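Microchipping and reunion times at a small rescue: my summer project report
20/06/2020

I should say straight away that I'm a cat person and I picked this topic because of it. My own cat went missing for nine days when I was fourteen and came home because a vet's receptionist scanned her. So when our tutor said we could pick anything to do with records, I went for stray animals and how they get back to their owners.

The records came from Ruvar, a rescue centre on the edge of town that takes in strays for the whole district. They let me have the intake book for three years with the names and addresses taken out. It was a proper paper book for the first year and then a spreadsheet, and the two don't match at all - the paper one has a column called "state" where people wrote things like "grumpy" or "wet through". I typed up the lot over the Easter break, which took far longer than I'd put in my plan.

What I had to work with
In total there were 1,305 animals. I threw out 106 of them, mostly rabbits, pigeons and one tortoise, which left 1,199 cats and dogs. Of those, 459 had a chip that could be read on arrival. I'd expected more dogs than that to be chipped, given it's the law, but plenty of them came in with nothing at all.

The bit that surprised me was the chips that worked but went nowhere. In 70 cases the chip came up fine and the phone number was dead, or the person who answered had given the animal away years ago. The centre writes these down as "chipped, no contact" and I very nearly lumped them in with the rest. I'm glad I didn't! Once they're taken out, the chipped animals look a lot better, and most of them went home within two days.

How I did it
I sorted each animal into one of three groups (chipped with contact, chipped without contact, no chip) and worked out how many days it stayed before an owner turned up. If no owner ever came I left the stay blank and counted it separately. My first go at this used zero instead of a blank, so for a whole week I had a lovely graph showing that unclaimed cats went home instantly. My tutor spotted it in a few seconds.

I used the median and not the mean, as there was one elderly lurcher whose owner was in hospital and who stayed for months. He dragged the average up all by himself.

What I found
Dogs without a chip still did fairly well. People notice a missing dog by teatime and start ringing round. Cats are a different story, and I think it's because owners wait. A cat that's been out for three days might just be having a nice time next door. The unchipped cats who did get home were often spotted by a neighbour on the Manzano estate's lost pets page, and the centre had started adding "seen online" to the notes by the third year.

The "chipped, no contact" group did hardly any better than the animals with no chip. That's my main result, really. Having the chip put in is one job and keeping the number up to date is another, and the second one gets forgotten when people move house.

What I'd change
I'd ask for the age of each animal, as the paper book only had it for half of them.

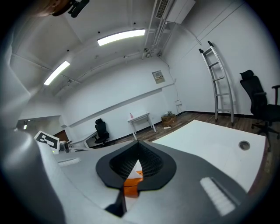 I'd also want a second rescue to compare with, and Prumeda has said I can look at their records in July, so the cats may get another chapter yet.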